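Recording demonstrations by remote control in the Transtead tabletop sim

These are the steps we use for collecting teleoperated demos before anything goes near the real arm. They assume you have Transtead installed, a controller paired, and a policy config that already loads. If the config throws errors, fix that first. Nothing below will help with it.

Setting up the session

Open the task file and check the instruction line at the top. Every demo you record gets saved with that line attached, so correct the wording now. "Open the cabinet door" and "open the door" count as two different tasks in our setup, and merging them afterward is tedious.

Start the Orko bridge in its own terminal and leave it running. Then start the sim. If you start them the other way around, the controller connects but the arm ignores it, and you have to quit both.

Set the translation scale to 3 and leave the rotation scale at its default. New operators usually want a higher number because the arm feels slow. It is slow. Leave it there until you have one full batch saved.

Before you record, drive the arm once through the whole motion with recording off. Go out to the handle, close on it, pull, let go, come back. If you run out of reach partway through the pull, move the base start position in the task file and try again. A demo where the wrist is folded up against its limit will replay fine, but the policy picks up the folded wrist along with everything else.

Clear the arm out of view and look at the layout from the recording camera. For door tasks we keep a few objects on the table that have nothing to do with the instruction, so the policy doesn't learn that anything on the tabletop is a target.

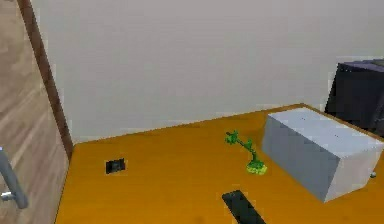
Once you are happy with the layout, save it under a new name. The sim will write over the old one without asking.

Recording

1. Press and hold the left trigger to take control. Wait for the tone.

2. Move toward the handle in one steady motion. Small corrections are fine. Long pauses are a problem, and anything over 60 idle frames gets flagged by the checker.

3. Line the fingers up with the handle before you close in. Coming in crooked and fixing it at the last moment is the most common habit we have to train out of people.

4. Close the gripper and pull along the arc of the door. Pulling straight back drags the fingers off the bar.

5. Open the gripper fully, back away, and release the trigger. Let the recording run until it stops by itself.

Do 6 good ones with the same layout, then shuffle the objects and do another set. Katalin Sipos, who wrote the checker, recommends changing the start pose of the arm at the same time. I didn't bother for my first batches and had to redo them in August.

If you bump something on the way to the door, finish the demo anyway and mark it as a failure. Failures go in the Hajdu folder, where they are used for the recovery set. Don't delete them.

Checking the batch

Run the replay at normal speed and watch all of it. Look for the gripper closing early and for a jump in the arm position right after the tone. The jump means the controller wasn't centered when you took control. Throw that demo out and re-center.

The export goes to the Ultstead format, version 7. Older versions drop the gripper channel without a warning. Open one exported file and make sure the gripper values change during the grasp, then upload the batch and put your initials in the log.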